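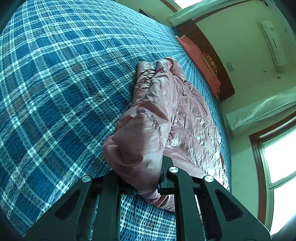
Folding station work instructions after the Vernance rollout

pleatline
Posted 7:40 AM
We do garment care and folding for a serviced apartment operator. Since April the Vernance software assigns every fold task and logs hand time per item. Last month the log showed 2,709 items, of which 1,198 were outerwear. Shirts and towels are fine. Padded jackets are where the task times make no sense. The system allows 85 seconds, the same as a lined blazer. Has anyone changed the class table, or is it locked on your side too?

M_Sebastian
Posted 8:12 AM
Locked for site users. Your account lead can split a class. Ask for "quilted, full sleeve" as a separate entry. Ours took two requests.

vivar_ops
Posted 8:30 AM
I disagree with splitting. We did it at Vivar and ended up with 3 jacket classes that people picked wrong at intake. The time target was never the problem. The fold sequence was. Sleeves first, side by side along the body, then compress.
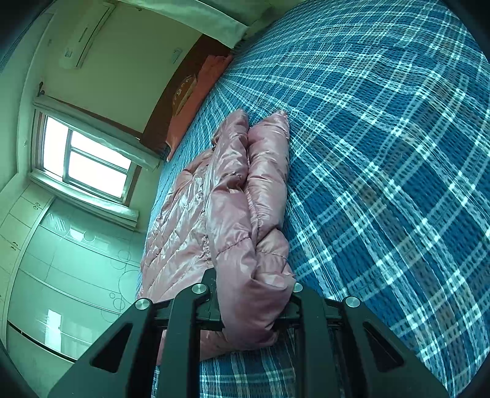 Pink puffer on the bedspread, sleeves together, quilted body out to the left.

pleatline
Posted 9:05 AM
Sleeves together is how we do it now. The fabric is slick and the fill pushes back. A gripper has to take a big fold of it to hold anything, and a person has the same trouble with one hand. That needs a longer allowance whatever the sequence is.

precious.manalo
Posted 9:21 AM
Different point. Before the rollout I set the order of my own work and did all the bulky items in one block. Now they arrive mixed and I lose time changing over. Is that a setting?

M_Sebastian
Posted 9:48 AM
Yes. Queue mode, "group by class." It is off by default. Signed, Mark Anthony, who found it in the Plulix integration notes and nowhere else.

vivar_ops
Posted 10:15 AM
Grouping delays mixed orders. Check your dispatch cutoff first.

precious.manalo
Posted 10:26 AM
Our cutoff is evening, so that works. I'll ask for grouping before anyone touches the targets.

pleatline
Posted 10:33 AM
I'm requesting both. Will post the revised allowance if they approve it.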